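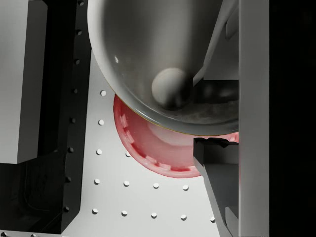 Programmarchiv_Nord

Betreff: Programmhefte und Nachruftexte zur Serie »Joltalum«

Sehr geehrte Mitglieder,
für die Neufassung unseres Verzeichnisses zur Fernsehserie »Joltalum« werden Besetzungsangaben zu den Folgen der zweiten Staffel gesucht. Der Bestand umfasst derzeit 280 Programmzettel. Zu 14 Folgen fehlt jede Angabe über die Nebenrollen. Ferner ist zu klären, ob Gastspiele des Ensembles am Theater Magesa in das Verzeichnis aufzunehmen sind.

Antwort von: Kulissenschieber
Die Aufnahme der Gastspiele halte ich für nicht sachgerecht. Das Verzeichnis ist nach seiner Satzung ein Fernsehverzeichnis. Bühnenauftritte wären gesondert zu führen.

Antwort von: Rampenlicht_W
Dem ist zu widersprechen. In den Nachrufen der Lokalpresse von Rarkcombe werden Bühne und Fernsehen regelmäßig gemeinsam gewürdigt. Wer eine Laufbahn nachschlägt, erwartet beides an einer Stelle. Ein Verweis auf ein zweites Verzeichnis, das noch nicht existiert, hilft dem Benutzer wenig.

Antwort von: Kulissenschieber
Die Lokalpresse ist für die Rollennamen keine verlässliche Quelle. Ich verweise auf die bekannte Verwechslung der beiden Hausmeisterrollen.

Antwort von: Studio2_Griria
Aus dem Nachlass des Verleihs Griria liegen mir Abspannlisten zu 2 der fehlenden Folgen vor. Abschriften können ab Mittwoch übersandt werden. Die Originale verbleiben hier. Zur Streitfrage enthalte ich mich.

Antwort von: Programmarchiv_Nord
Für das Angebot wird gedankt, Abschriften genügen. Die Gastspiele werden vorläufig in einem Anhang geführt und mit der jeweiligen Quelle versehen. Einwände gegen diese Regelung nehme ich bis Ende März entgegen.

Antwort von: Kulissenschieber
Der Einwand bleibt aufrechterhalten. Ich bitte, ihn im Vorwort zu vermerken.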